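**Piras tabletop arm bundle – anyone running one?** (Fluvville forum > Kit & Reviews)

**lowgear_mo** wrote:

Looking at the Piras bundle from Lillatora. Arm, gripper, power box, the Skerer teaching software. 2328 for the lot, delivery included. We're a small outfit doing demo tasks for a college course, pick this up, put it there, drop it in the bowl. Nothing heavy.

Questions:

- is the software as slow as people say
- does the gripper cope with soft stuff
- what's support like after the first month

Can stretch to that price but not much past it.

---

**tinplate** wrote:

Had ours since June. Quick version as I'm on a break.

Arm is good. Smooth, quiet, goes back to where you taught it. Setup took me an afternoon and most of that was the network bit, which the manual gets wrong (page says plug in before power on, do it the other way round). 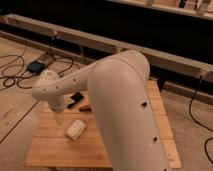

Skerer is slow to open, fine once it's going. Saving a routine is where it drags. You press save and get a grey box for ages. I've lost work twice by clicking again, so don't. Export to a file at the end of every day.

Support answered me in 2 days. Polite, useful, sent a link to a patch that wasn't on the site yet.

---

**orchard_bot** wrote:

Going to disagree on the price. 2328 is the intro bundle. Skerer licence renews after a year and it's 800. Its in the small print on the order form, not on the product page. So work it out over 3 years before you sign anything.

Also you can get a plain arm second hand and use free software. More fiddly, yes. But you own the thing.

---

**tinplate** wrote:

> you can get a plain arm second hand and use free software

You can, and I did that before this. Spent a winter on drivers. For a college course I'd pay the 800 and get my evenings back.

Fair point on the small print though, they should put it up front.

---

**lowgear_mo** wrote:

Ok the renewal is news to me. Does the arm still move if you let the licence lapse?

---

**orchard_bot** wrote:

Old routines run. Can't teach new ones or edit. That's what the sales bloke told me on the phone, haven't tested it. Get it in writing.

---

**kettle_and_wire** wrote:

We run one for the same sort of thing, so a few notes from actual use.

Bowls – teach the lift out as its own step. If you let Skerer join the points up for you it takes the shortest path and the fingers go for the rim. Put a point straight above the bowl, go down, come back up to the same point, then move off.
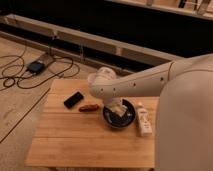 Slow the last bit of the drop to a quarter speed. Default is too quick for anything light. There's a tickbox for "gentle approach" but it slows the whole routine and you'll be there all day.

Cables are the bit I'd moan about. The ones in the bundle are too long for a small table and they're stiff, wont lie flat whatever you do. Ties not supplied.

---

**lowgear_mo** wrote:

Really helpful, ta. And soft stuff? Sponges, cloth, that kind of thing. That's a good half of what the course wants.

---

**kettle_and_wire** wrote:

Soft is ok with a bit of care. The stock finger pads are on the hard side and we swapped ours in week one. Set the grip force by hand, ignore the auto one. I also teach a hover point just above anything squashy, same as the end of the arm over that white crumpled lump, then come straight down from there. Leave a decent gap between items too or you nudge the neighbour on the way in.

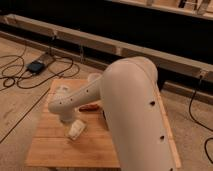 Grip force is under Tools, not under Gripper, took me ages to find. Doing long thin things next to soft ones is a good test of your spacing: the reddish-brown sausage-shaped piece sits back under the forearm there, and I'd teach that one as a separate pick with its own approach. Don't copy the sponge routine and shift it over. Tried that, regretted it.

---

**orchard_bot** wrote:

Hard pads on a kit at that money is poor, sorry. Ours marked a foam block on the first go. Lillatora said "within normal use".

---

**tinplate** wrote:

Did you have force on auto? Ours was fine on foam once I turned it down. Agree the default is daft.

---

**orchard_bot** wrote:

Auto, yes. Because that's what the manual says to use!

---

**kettle_and_wire** wrote:

Manual is rubbish, I think we all agree on that one. There's a newer one in the download area, still has the power on thing wrong but the force page is better.

One more on speed while I'm here. Check your safe height before you let students near it. It resets after an update.
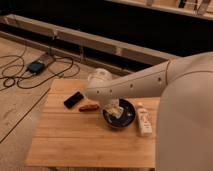 I keep a note of ours taped by the switch and type it back in each time. Reported it, got a ticket number, heard nowt since. So support is a bit hit and miss for me, whatever tinplate says.

---

**tinplate** wrote:

Mine hasn't reset. Which version are you on?

---

**kettle_and_wire** wrote:

Latest one. Will check the number when I'm back in, about to lock up.

---

**lowgear_mo** wrote:

Right. Asking Lillatora for a quote with the renewal written in, and softer pads thrown in if they want the sale. Will post what they come back with.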